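Secondhand Sundays in Prunden

July 30, 2022

I have been going to the Lotside flea market since May and I am completely hooked! It sets up in the old freight yard behind the station in Prunden, 131 stalls when everyone turns up, and you can walk the whole thing in an hour if you have the discipline to keep moving. I don't. My record is five hours and a sunburn.

What I love most is how much people want to talk. Ask a seller where something came from and you get the aunt, the farmhouse, the flood, the argument over the will. Pieter Declercq has the long table by the gate (lamps, clocks, a few radios) and he'll happily take a clock apart for you even when you've told him you're not buying it. I've learned more from him about springs than I ever did in school.

A few things I've picked up on prices. Go early for china and late for furniture, because by two o'clock no one wants to load a dresser back into the van. I watched a sideboard go from 300 to 75 that way. Carry small bills. Bring a tape measure, and write down the size of your stairwell before you leave home – I learned that one with a bookcase! And always, always pull out the drawers and open the doors. Smell inside. Look at the hinges and the back panel, and push down on the shelves with your hand.

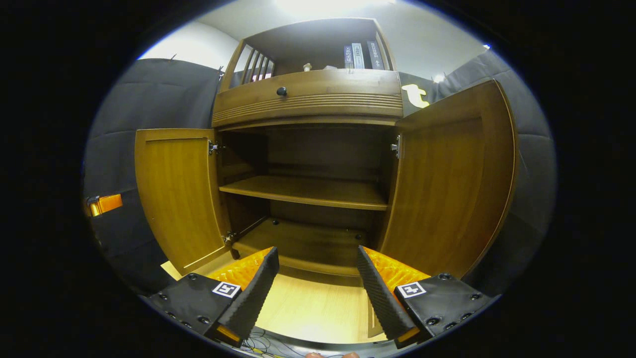

Annatjie Motaung told me she does all that with the seller watching, and half the time the price drops before she's said a word. I'm trying it next time, if I can keep a straight face.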